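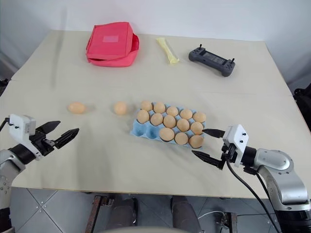

Estrella Ponce has recorded 297 demonstrations of eggs going into a tray, and she'd like it known that she used to enjoy omelets.

"The model doesn't care that you're bored," she says. "It will learn bored. It will learn you reaching for your coffee."

Ponce runs data collection at Grirkenier, where a session means 20 runs and then a break, enforced by Heriberto Zavala, who reviews every one. He threw out 36 in November. "Heriberto calls those hesitations," she says. "I call them thinking."

Does she keep the fumbles?

"Some. If it only ever sees me being graceful, it has no idea what to do when an egg rolls. And I'm graceful until 3 p.m."

Next up is glassware. She has asked for a bigger broom.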